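Notebook, December, bank support model

08:40. Picked up where I left off on the recapitalization runs. The Brusitz case is the one everybody keeps asking for, so I did that first. Loaded the loan book again from the clean file, not the one in the shared folder, which still has the property loans entered twice.

Base run: the state puts in 70 billion, no losses taken by bondholders, no review of old lending. Debt goes up in year one and stays up. The model lets the banks sit on bad loans for as long as they can pay the interest on the public money, and they can, so they do. New lending to small firms hardly moves over the whole run.

Second run: same 70, but junior bondholders are written down first. The public share falls and the path for debt is flatter after year 4. I don't trust the deposit outflow in this one. It comes from the Namodgate episode, and that bank had far more foreign deposits than anything in the Brusitz set. Need a better number before this goes to anyone.

10:15. Checked how the bad loans are marked. Of the 234 loans in the sample, the developer loans are still carried at the value the banks gave them. Tried a cut of 24 percent on those alone. Two of the smaller banks go under the capital line straight away, which is what the old stress test said could not happen. Saved as a separate branch so the base run is left alone.
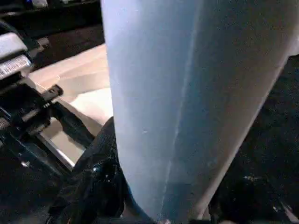 Pale blue surface with the seam. Small scuffs and dust marks, mostly middle and lower down.

11:30. Zein crashed twice on the long run. Same error both times, a missing rate in the quarterly table. Filled it by carrying the last value forward and made a note in the table. If anyone has the real figure please overwrite mine.

13:50. Read through the terms of the Tuvley rescue again for comparison. Points I want in the write-up:

The fee on the guarantee was set too low and never raised.
Directors stayed in place through the first two payments.
The audit of lending before the crash was promised in the first letter and is gone from the second.

The last one matters for our runs. If nobody looks at the old books, the marks stay where the banks put them, and the size of the rescue is a guess by the people receiving it. I'd like a switch in the model for audit or no audit, feeding into the loan values. At present it has to be done by hand.

15:20. Started on the switch. Works for a single bank, breaks when the banks hold each other's bonds, as the write-down gets counted on both sides. Left a comment at the top of the file.

Still to do: deposit outflow number, the double count, rerun base with the filled rate, chart of debt paths on one page with the same scale for all cases. Old charts used different scales and should not be reused.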